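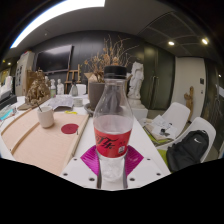 Ticket status: Closed, resolved
Product: Bakos condensate pump, wall-mount
Site: Coltodville branch office, second-floor server closet
Category: Drainage / alarm
Opened: July

Summary

Condensate pump on the closet air conditioner trips the high-level safety switch two to four times per day. The air conditioner shuts down on each trip. Closet temperature climbs until the switch resets. No visible overflow at the pump. Drain line was replaced last summer.

Initial report from site

Alarm on the Dristeo panel reads COND HIGH. It clears by itself after a few minutes and the unit restarts. First seen at 2:10 p.m., then again at 4:45 p.m. the same afternoon. Overnight there were no alarms. Pump can be heard running. Discharge goes up the wall, over the ceiling tile and down to the janitor sink on the same floor.

Requested from site: panel log export, position of the float, length and inside diameter of the discharge tube, whether a check valve is fitted, and whether the tank is level.

Entry 1

Panel log received. Trips are grouped between noon and 6 p.m. and match the hours when the outside humidity is highest. Compressor runs nearly without a break during that window. Pump run signal is present before every trip, so the start switch is closing. Power at the pump terminals measured within the label range with the motor running.

Site confirms vinyl tube, original diameter, no splices. Check valve is fitted at the pump outlet. Tank was checked with a small level and is slightly low on the inlet side. Asked site to shim it and report.

Entry 2

Tank shimmed. Trip at 1:20 p.m. the next day, so tilt is ruled out as the only cause. Leaving the shim in place.

Asked site to take the tank off and clean it. Procedure given:

Turn off the air conditioner at the panel and unplug the pump.
Release the two side clips and lower the tank straight down.
Empty the tank and wipe out the slime with warm water and dish soap. Do not use bleach tablets with this model.
Lift the float by hand. It should move its full travel and drop under its own weight.
Rinse the inlet screen.
Refit the tank and listen for both clips.

Entry 3

Site reports moderate brown slime in the tank and on the float stem. Float moved freely after cleaning. Screen was clear. System ran two days with no alarm, then tripped at 3:35 p.m. and again at 5:05 p.m.

Cleaning changed the interval but did not fix the fault. The pump starts, the motor runs, and the level still rises to the safety switch. Either water is coming in faster than the pump can move it or the pump is not delivering its rated flow at this lift.

Entry 4

Flow test requested. Method: disconnect the air conditioner drain, pour 900 ml of clean water into the tank at a steady rate, and time from motor start to motor stop. Repeat with the discharge tube removed from the outlet and aimed into a bucket at pump height.

Results from site:

With discharge tube connected: motor ran, level rose to the safety switch before the full amount was in. Test stopped with 400 ml poured.
With discharge tube removed: full amount cleared with no trip.

The pump itself is good. The restriction is downstream of the outlet.

Entry 5

Site first suspected the check valve. Valve removed and checked by blowing through it in both directions. Opens and seals correctly. Refitted with the arrow pointing away from the pump.

Asked for the ceiling tiles to be lifted along the full tube run. Site had previously looked only at the two ends.

Findings: the tube goes up the wall correctly, then sags between hangers over the corridor. At one hanger, a data cable bundle has been laid across the tube and strapped down with it. The tube is flattened under the strap. Strap carries a Tuvitz cabling tag. Cabling work was done in June, which lines up with the first alarms.

This also explains the time of day. A flattened tube passes a small flow. Overnight and in the morning the coil makes little water and the pump keeps up with long run times. In the afternoon it does not.

Entry 6

Corrective action agreed with site:

Cut the strap and separate the cable bundle from the tube. Cable to be hung on its own supports.
Replace the flattened section. Vinyl does not return to full bore once it has been creased.
Add hangers so the tube has continuous fall from the high point to the sink. No low spots.
Leave an air gap at the sink. The end of the tube was sitting below the rim in the old installation and can siphon.

Site asked whether a larger pump would have avoided the problem. It would have hidden it for a while. Not recommended. Site also asked about bypassing the safety switch until the tube was replaced. Not supported under any condition, since the next overflow path in that closet is the rack.

Entry 7

Work completed. Flow test repeated with discharge connected. Full amount cleared, no trip, motor stopped normally. Pump is noticeably quieter at shutoff according to site.

Panel log after one week: zero COND HIGH events. Longest pump run is well under the longest run in the old log. Closet temperature flat through the afternoon.

Resolution

Cause: discharge tube crushed by a cable strap above the corridor ceiling. Contributing: slime in tank, tank out of level, sag in the horizontal run.

Follow-up

Tank cleaning added to the site checklist, every 4 months.
Knowledge base article on COND HIGH to be changed so that the flow test comes before tank cleaning. The test takes less time and would have pointed at the tube on the first visit.
Panel log retention on this unit is set to the default. Site to increase it so that a full cooling season is kept.

Ticket closed. Reopen within the same season if the alarm returns.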